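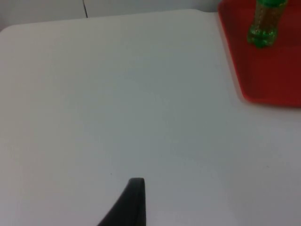
Wrist cam, finger at the bottom, green bottle upright in the red tray.

Monday, June 22, 2020

OK, writing this down while I'm still annoyed, so it will be long.

The gripper on the Perkport cell has been losing its zero. I'd suspected it since May and kept blaming the bottles (sorry, bottles). The symptom: pick a bottle, carry it over, and partway through the move the controller decides it's holding nothing and goes on to the next step with the grip relaxed. Sometimes the bottle stays up anyway. This morning one didn't, and it went past my elbow at a speed I did not enjoy. I was standing inside the tape line with the arm live. That part is on me and I'll come back to it.

What I tried first, all wrong:

Swapped the finger pads for the spare pair. No change.

Turned the grip force up two steps in the Feng software. Worse! It squeezed, the bottle gave a little, and the "object lost" flag came on sooner.

Slowed the arm to half speed. It got through eleven picks and I got very excited and went for coffee, and then the twelfth failed while I was pouring.

Then I finally did what Orest Kostiuk told me to do two weeks ago and logged the raw position counts. With the fingers fully closed on nothing the reading should be 1000. After homing it is. Run the arm back and forth over the table for a while, nothing in the gripper, close again, and it reads 1815. Same fingers, same closed position. The "lost" check compares the live reading against the closed value saved at homing, so once the count wanders it's comparing against garbage. Full open should be 2000, and that drifts too, though I didn't write down by how much (I know, I know).

Took the back cover off with the power out and the lockout tag on. The encoder connector looked seated. I pressed on it with a thumb and felt it click - it had never been latched. The cable clamp next to it is the one we moved when we put the longer wrist cable in, and with the wrist turned all the way over there's a real tug on that plug. I moved the clamp back one hole, latched the plug, and put a loop of slack in.

After that: closed reading 1000, ran the back and forth for an hour, closed reading 1000. So I like the connector for this, but I'd want a full day before I call it fixed. The Parside cell has the same longer cable. Somebody please look at that plug before using it, with the power OFF.

Now the elbow business. I was inside the line because the reset button is on the far side of the table and it's quicker to lean over. I've done it loads of times and I bet I'm not alone. Until the button moves, stop the arm first and walk around. Orest is asking Skandcombe for a longer lead so we can mount it by the door.

Still to do:
- all-day drift log, open AND closed counts this time
- grip force back to the old setting (it's still 2 steps up, don't run it like that)
- make the controller stop on "object lost" instead of carrying on, which is dumb and was my idea
- new tape on the floor, the old line is half gone by the cabinet

Cell is tagged out tonight. Key's in my top drawer, under the calipers.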